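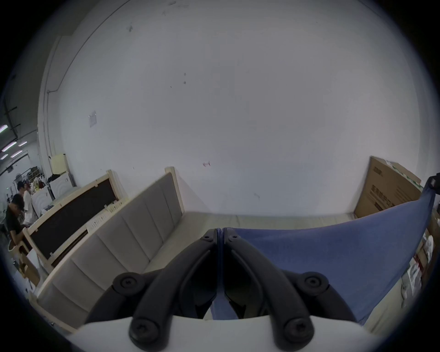
Folders wanted: paid sessions at the Zadham room

Posted 2025-02-25

We are looking for 4 people to fold laundry. There is no catch, apart from the laundry.

Eskola is putting together a folding guide for small guesthouses and shared laundries, and it needs people who fold the way people do at home. Veikko Miettinen has folded every item in the current draft himself, and his shirts have started to look like a threat. We would like some other hands in it.

What you'll do

Each session runs 142 minutes with a break in the middle. You take plain knit shirts, cloths and the odd sheet from the pile and fold them, some on a spread sheet and some held up in the air, corner to corner, the way your grandmother did it. Then you shake them out and fold them again. Miklós Nyitrai will ask why you tucked the sleeve first. "I always have" is a perfectly good answer and he has already written it down many times.

A typical shirt gets laid sideways, and a long band of it is turned over onto the body before anyone worries about the neck. 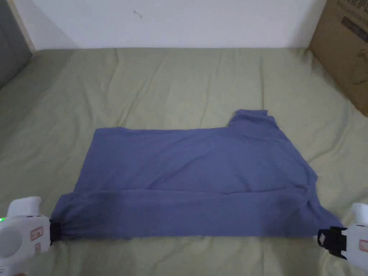

Blue shirt, partway through the fold, on the green sheet.

Who we want

Adults who do their own laundry at least some of the time. Strong opinions about sleeves are welcome, but please keep them under control if your neighbor folds in thirds. You should be able to stand for a good part of the session. Left-handers, please apply; the draft has none.

Professional folders (retail, hotels) should wait for the second round in October. You are too good and it depresses everybody.

Pay and practical things

$208 for the full set of sessions, paid at the end of the last one. Coffee is provided. The room is on the plain side, so bring your own conversation. Wear sleeves you can push up, and leave bracelets at home, as knitwear holds a grudge.

To apply

Write to the folding desk at Eskola, reference 644, with your name, the hours you can do and a sentence or two on how you deal with a fitted sheet. "Ball it up and shut the closet" will not be held against you.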